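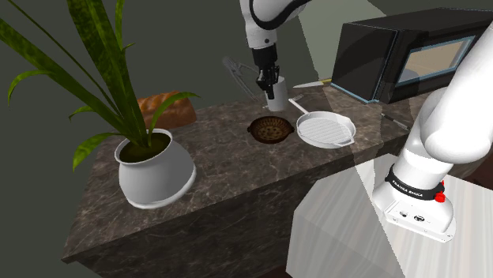
Billey Opens Registration for Online Meditation and Energy Healing Course

WAMATMONT, June 2020 - Billey, a school for meditation and energy healing, has opened registration for its first course taught fully online. The course, called Plorkbridge, begins in October and runs for eight weeks.

Plorkbridge is meant for beginners and for working healers who want to return to the basics. Weekly classes cover breathing, quiet sitting, reading the aura and closing a session properly. Students also keep a short daily journal, which teachers read at the halfway point.

Billey has taught in Wamatmont for 12 years, mostly in small evening groups. The new course uses the same lessons, with recordings for students who miss a class. There are 200 places. No earlier training is needed.

Students who finish Plorkbridge may go on to Han, the school's practitioner program - a longer course that includes supervised sessions with clients. Entry to Han is by interview.

Billey's courses are offered for personal and spiritual growth and do not replace medical care.

Registration closes when all places are taken. A class outline and fee details can be requested from the Billey office in Wamatmont.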